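Gimcombe is a market town on the river Pendmont, with a population of 2,692. It is known mainly for its furniture trade, which began with three family workshops making tables and chairs for farms in the valley.

The largest workshop, Cavalcanti, moved to Camindale after a fire – the old building is now a library. 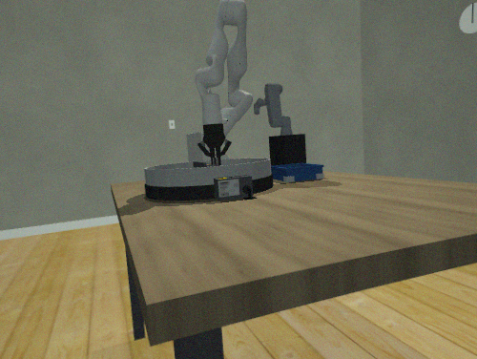
The town holds a furniture fair every March, and it lasts five days. Most of the visitors arrive from the neighboring villages.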